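Page Count and Sentence Length in Animal Stories for Ages 7 to 9
Project report, Mukgate College, Publishing Studies
Apr 26, 2024

1. Purpose
The project tested whether the age band printed on a children's animal story can be predicted from its text. Two publishers, Kudedetti and De Smet, supplied their backlists in digital form.

2. Material
The combined lists held 1411 titles. Poetry, activity books and box sets were removed before sampling. From each remaining title we took the first 1000 words of the story, leaving out the dedication and any author's note. Titles under 3000 words were kept in a separate group.

3. Method
Mean sentence length and the share of dialogue were computed with Eron, the department's text tool. Chapter titles were not counted as sentences.

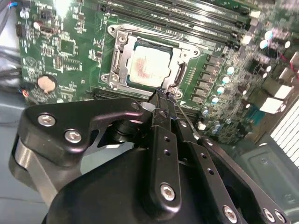
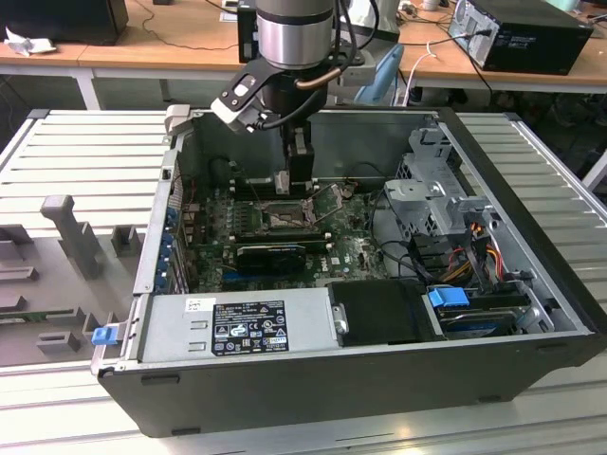
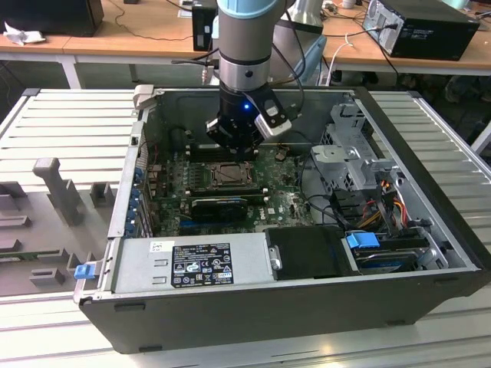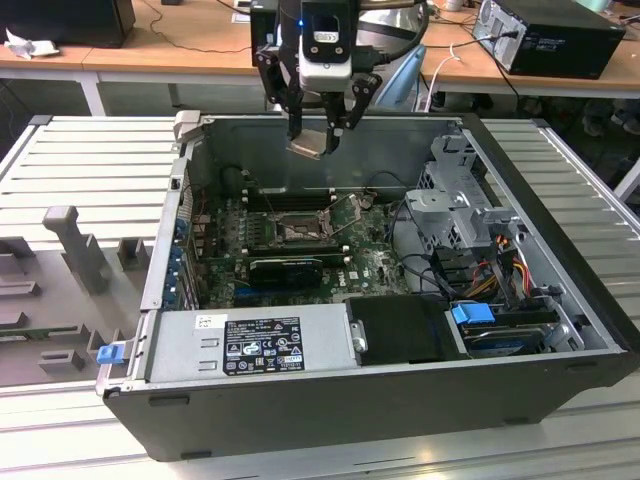 4. Results
Sentence length separated the age bands poorly. Page count did better in the Kudedetti list, where longer books carried the higher band. In the De Smet list the band followed the series, and every book in a series had the same one.

5. Limits
Illustrations were not measured. Reprints with a changed band were entered under the later band.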